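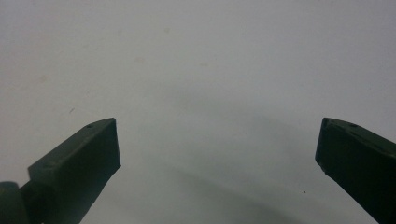 May
by Kristine Evangelista
6 min read

I woke at 4 again and did not pick up the phone. I am writing that down first because it is the only part of the night I feel good about. I lay on my back and did the breathing that Obadia gave us, in for a count and out for a longer count, and I lost my place so many times that I stopped counting and listened to the pipes. Then I got up and made tea.

This is week 16 of keeping this diary. When I started I wrote two lines a day and they were mostly about what I ate. Obadia Makokha said at the first meeting that two lines was fine and that food was fine too. He runs the group at Nyarko, upstairs, in the room with the bad radiator. I had expected someone softer. He talks like a man giving directions to the highway, and I trust him more for it.

What he asked us to do this week was write about a time we said yes and meant no. I put it off for four days. I cleaned the oven. I answered old mail from Woltia about my benefits, and I called my aunt, whom I never call. On the fifth day I ran out of things to do.

So, the yes. I was thirty-one and my brother wanted 600 dollars. He said it was for the car. I had 255 in checking and the rest in the account I was keeping for the move to Gukodmont. I told him of course. I said it in a bright voice, the one I use with dentists. I drove to the bank in the rain and took the money out and gave it to him in an envelope, and he counted it in front of me. I remember thinking that if I looked upset he would feel bad, so I asked about his dog.

I did not move to Gukodmont that year. I told everyone I had changed my mind about the town, that it was too far from the lake. I said it so often that I came to believe it. When I wrote it out at the kitchen table this week I had to stop and check whether I even liked the lake. I don't much. I have been in it twice.

The money was never the hard part. He paid back a piece of it later, and I make a decent wage now. What bothered me, writing it, was how fast I did it. There was no gap. He asked and my mouth answered. I have been trying to remember what I felt in my body at the time and I can't find anything there. I can find the envelope and the wipers. I can find the name of the dog.

I read this to the group. My hands were cold and I read too fast. A woman across from me nodded the whole way through, and afterward an older man said that he had done the same with a house. He didn't explain and I didn't ask, but I thought about it all the way home. A whole house.

Obadia asked me what I would have said if I'd had a minute. I said I would have said no. He waited. I said all right, I would have said yes anyway, but I would have been angry, and I would have known it. He said that would have been a different yes. I wrote that on the back of my hand in the parking lot because I had left the notebook upstairs, and then I had to go back up for the notebook.

The practice for this coming week is to wait before answering. It can be a short wait. He suggested one full breath. We are supposed to try it on small things first, such as whether we want a bag, or whether we can switch shifts.

I tried it at work today. I am at Zilport four days a week, in the billing office, and people lean in at the door all day with a quick favor. The first one came before I had my coat off. Could I stay late for the month-end. I took the breath. It felt enormous. I was sure my face had gone strange. Then I said I could stay until six but no later, and she said great, thanks, and went away. I sat there with my coat half on and my heart going hard, over that.

The second one I missed completely. I said yes to bringing a cake for someone's last day and only noticed when I was writing it on the calendar. I do not want to bake a cake. I will buy one.

I missed the third too, but I caught it sooner, in the elevator. I suppose that counts as progress. My mother would have said I was making a project out of nothing. I could hear her say it, in her exact voice, while I was still in the elevator. I noticed that I started to agree with her, and then I noticed the noticing, and then it was my floor.

Things I want to remember from today, since I forget them otherwise:

The anger shows up in my jaw. I always thought it was my teeth.

I like the first ten minutes at home with no radio.

I have not told my brother that I am in this group. I don't have to.

It is late now and I am going to try to sleep with the window open. I owe Obadia a page on the next question, which is about who taught me to be quiet. I know the answer already, and I will probably clean the oven again first. The phone is in the kitchen, in the drawer with the dish towels.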